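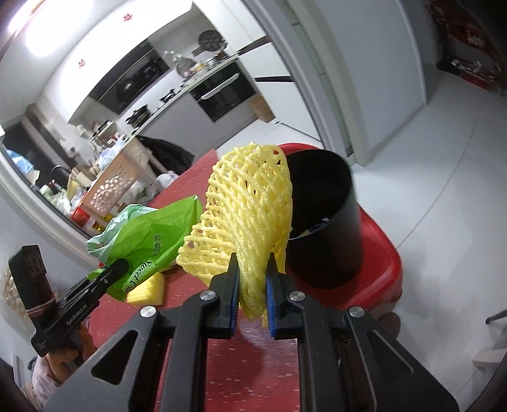
PLORKOW, October

Keeping Fall Fruit Going (and What to Do With Everything It Came In)

Apples are in, and the pears are right behind them! I brought home 74 pounds between the two this year, mostly from the Manninen orchard up the hill, and I have been living in my kitchen ever since and loving every minute. A bunch of you wrote in after last fall's apple butter page asking how I store the fruit before I cook it, so I'm putting all of it in one place. Grab a coffee, this got long.

Sort first, and sort the same day

I know you're tired when you get home from picking. Do it anyway. Spread old towels over the table and go through every single piece, turning it in your hand and feeling for soft spots with the flat of your thumb (fingertips make new bruises). I make a pile for eating now, a pile for cooking this week, and a pile for the cold porch. Anything with a wormhole, a split, or a missing stem goes straight to the cooking pile no matter how pretty the other side is.

Don't wash the keepers. Wipe off mud with a dry cloth if you have to, but leave the bloom alone, that dusty look on the skin is doing you a favor. Wash when you're ready to eat.

Small apples keep longer than big ones of the same kind. I was delighted when I figured that out, because the big ones make faster pie anyway!

Where the apples go

Cold, dark, and a little damp is what you want. My back porch does fine until the hard freezes and then everything moves down to the cellar steps. If all you have is a refrigerator, use the bottom drawer, tuck a barely damp dish towel over the fruit, and keep the drawer just for apples. They give off a gas that turns carrots bitter and makes potatoes sprout, and lettuce next to apples gets rusty spots before you can blink.

For the porch I use shallow crates lined with newspaper, one layer of fruit, stems up, then more paper, then a second layer. Never more than 2 layers. I tried three once and the bottom row turned to sauce without any help from me.

Wrapping each apple in a quarter sheet of newspaper is worth the trouble for the ones you want in January. Black ink only, no shiny inserts. Just twist the paper loosely at the top. Put on the radio and it goes by quickly, I promise.

Check the crates once a week. Use your nose before your eyes! A crate with a bad one in it smells like cider the second you lift the paper.

Pears are another animal

A pear ripens from the inside out, so by the time it feels soft all over it's already mush in the middle. Pick or buy them hard. Put them in the refrigerator for a few days (the winter kinds want a couple of weeks), then bring out only what you'll eat and let those sit on the counter. Press gently right beside the stem. When that spot gives, eat it that day, over the sink, with your sleeves pushed up.

In a hurry? Paper bag, one banana, fold the top over. Look in every morning.

Oldřich Kuruc, who grows pears over in Covness at 1,503 feet, where they come ripe later than ours, told me he stands his on their heads so the stem end carries no weight. I tried it on one crate this year next to a crate of stem-up pears and I do think the upside-down ones look better, but ask me again at Thanksgiving.

The cooking pile

Get to it within the week. My order of business goes like this:

Sauce first, from the worst ones. Cut out the bad parts, leave the skins on, cook with a splash of water until everything slumps, and run it through a food mill. The skins turn it the loveliest pink if you've got red apples. No sugar until you taste it.

Pie filling next. Slice, toss with sugar, cinnamon, a little flour, and a squeeze of lemon, then line a pie plate with freezer paper, fill it, and freeze it right in the plate. When it's solid, pop it out and wrap it well. Now you have a frozen disk that drops straight into a crust! Add extra baking time and put a cookie sheet underneath, it WILL bubble over.

Dried rings last. Slice them thin, dip in lemon water, pat dry, and lay them on racks in the lowest oven you've got with the door propped open a crack. They're done when they bend like soft leather and no juice beads up when you tear one. Cool them all the way before the jar gets its lid. Shake the jar every day for the first week, and if you see fog on the glass, back in the oven they go.

Save the peels and cores from the pie apples. Simmered in water with a cinnamon stick they make the house smell like heaven, and strained, that same water is a wonderful start on jelly.

Now, the packaging

Even with an orchard in the neighborhood I buy pears and the odd papaya at the store when ours aren't ready, and all of it comes home in something. I used to stuff everything in the cupboard under the sink until the door wouldn't shut. These days I go through it once a month and keep only what has a job.

Foam fruit nets, the stretchy sleeves, are my favorite thing to save. They slide over wine glasses when you pack a box. They go on Christmas ornaments. Slip one over a jar in the picnic basket so it doesn't clink against its neighbor. I also pull them over the nicest pears in the fruit bowl when there are kids in the house who like to play catch. Give them a swish in dishwater with a drop of soap, shake them out, and hang them over the faucet overnight.

Plastic bags get sorted by whether they have holes. Hold one up to the window and you'll know. Good ones line the bathroom wastebasket or carry muddy boots home. Bags with holes are great for storing onions, or go in the store's drop-off bin if yours has one. Fold them in thirds the long way, then roll them up from the bottom, and a whole season of bags fits in one shoebox.

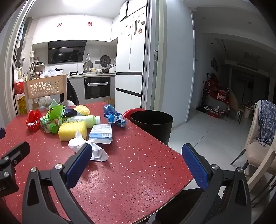

Bags to sort on the red table, with a small green bottle.

Little bottles are handy too, but be strict with yourself. I keep ones that held food and nothing else, and only with caps that still screw down tight. Soak them in hot water with a spoonful of baking soda, and if there's still a smell in the morning, recycle them. A small bottle is just right for salad dressing in a lunch bag, or for the vanilla sugar syrup I put in my coffee.

Cartons I flatten right away. A clean, dry one cut into strips makes good garden labels for a season, or dividers for a drawer. Waxy ones shrug off drips a lot longer than plain cardboard.

Crinkly wrappers go in the trash. I've tried to love them and I can't think of a thing to do with them. If you can, write to me!

Getting sticky off the table

Fruit season means syrup drips and price sticker glue on everything. For dried syrup, lay a hot wet rag on it and walk away for five minutes, then wipe. Scrubbing dry just scratches. For sticker glue, rub in a little cooking oil, wait, wipe, then wash with dish soap so you don't leave a greasy patch behind. Try it on a corner first if your table has a finish you're fond of.

Cinnamon stains on a cutting board come up with half a lemon and coarse salt. Let it sit for a bit, rinse, and stand the board on its edge to dry so air gets to both sides.

A few odds and ends from the mailbag

To keep sliced apples white in a lunchbox, put the apple back together after you cut it and snap a rubber band around it. Works like a charm!

Brown sugar gone hard from last year? A slice of apple in the canister overnight, take it out in the morning.

Somebody asked where my big linen towels are from. They're Jutevero, bought ages ago, and they've been through the wash so many times that the stripe is almost gone. Any thick towel without fuzz will do the job.

And for the reader whose apple butter scorched: go lower than you think, use your widest pot, and leave the lid off. Or put it in the oven at 300 and stir every half hour, that's my lazy method and I never scorch it. If it does catch on the bottom, don't scrape! Pour the top into a clean pot and leave the burned layer where it is.

Quinces next time. I've got a basket of them on the bedroom dresser and the whole upstairs smells wonderful.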